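May 8, 2022

Sunday, so the building is quiet and I can write a longer entry than usual. I've put the kettle on twice already and forgotten it both times, which tells you what kind of week it was.

The question on the whiteboard is still the one we wrote up in November: could a machine do the small tidying jobs at the end of a shift, the ones we all do without thinking? Putting things back in racks, hanging straps, clearing a bench so the next person can use it. I was a good deal more hopeful about it in November than I am today, though I haven't given up by any means!

We've been going at it with the hand-held grippers, one in each hand, doing the chore ourselves so the Jurnel model has something to learn from. I did most of Friday's turns. The first thing you notice is how much your own fingertips were doing for you all these years. With two stiff fingers on linkages you can pinch and you can let go, and everything else (the little roll between thumb and finger, the tuck, the nudge with a knuckle) has to be found again some other way, usually with the table or the other gripper helping out.

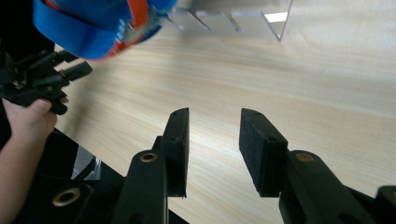
Anything soft is where I lose the most time. A rigid part stays the way you left it, so if the grip is a bit off you can set it down and try again. A strap folds over on itself and then you're chasing the end of it. I did get better with practice, and by late afternoon I was holding one end still and only moving the other, and I'd like the rest of you to try it that way and tell me if I'm fooling myself.

Clear plastic is my other worry. I can find the edge of an acrylic rack by moving my head a little until it catches the light, and I don't believe the Ivolus camera settings give the model anything like that. Orlandini had the same trouble with drinking glasses, if I remember their write-up properly. Might try a strip of matte tape on one rack and leave another bare.

The tally so far is 1,217 saved takes, of which some 80 are no good (dropped part, or me bumping the bench with my hip). When the Fener arm ran the chore by itself on Thursday, it finished 6 tries out of 16. A patient person could do all of those while talking about lunch. Still, it was zero in the winter, and I'll admit I clapped.

For next week:
- check the foam pads for wear and note which finger they came off
- slower starts on each take, please, I'm as guilty as anyone
- ask about a lamp for the far bench
- same chore, different table, before we tell anybody it works

My guess for now is that a machine will put away the hard, plain things for us fairly soon and leave us the straps and cords for a good while yet. Locking up, taking the biscuits home.

We use cookies to improve your experience on this site. By continuing to browse you agree to our use of cookies. Accept | Manage settings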